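Quatro garras, um braço KUKA e um vencedor que eu não esperava

Passei o mês de março a ouvir falar deste teste e finalmente consegui meter o nariz nele! A equipa da Danuta Krajewska, na Achterberg, pôs 4 garras a competir no mesmo braço, um KUKA laranja e cinzento, sempre a apanhar peças do fundo de uma caixa.

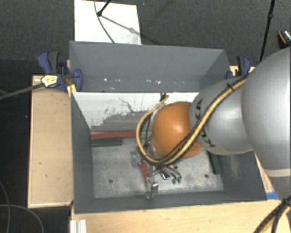 As regras eram simples: 390 tentativas por garra, com o mesmo controlador e a mesma velocidade do princípio ao fim. Eu apostava na Janderness (já a tinha visto trabalhar e fiquei fã), mas quem ganhou foi a Zendisier, que falhou só 25 vezes. A minha favorita ficou em segundo e perdeu quase tudo nas peças estreitas e encostadas às paredes, onde os dedos não tinham espaço para abrir.

O Ilir Vukadinović, que tratou da programação, contou-me que a parte chata foi a mangueira e os cabos. A cada troca de garra era preciso prender tudo outra vez e rever os limites do punho, e numa das trocas foi-se uma tarde inteira nisso. "Da próxima vez quero um engate rápido", disse ele, e eu percebo-o bem.

Falta a segunda ronda, com outra câmara e cerca de 700 tentativas por garra. A Danuta ainda não decidiu se mantém as quatro ou se deixa cair a última classificada. Eu mantinha todas, que estas coisas dão muitas voltas. Assim que houver números novos, venho cá contar!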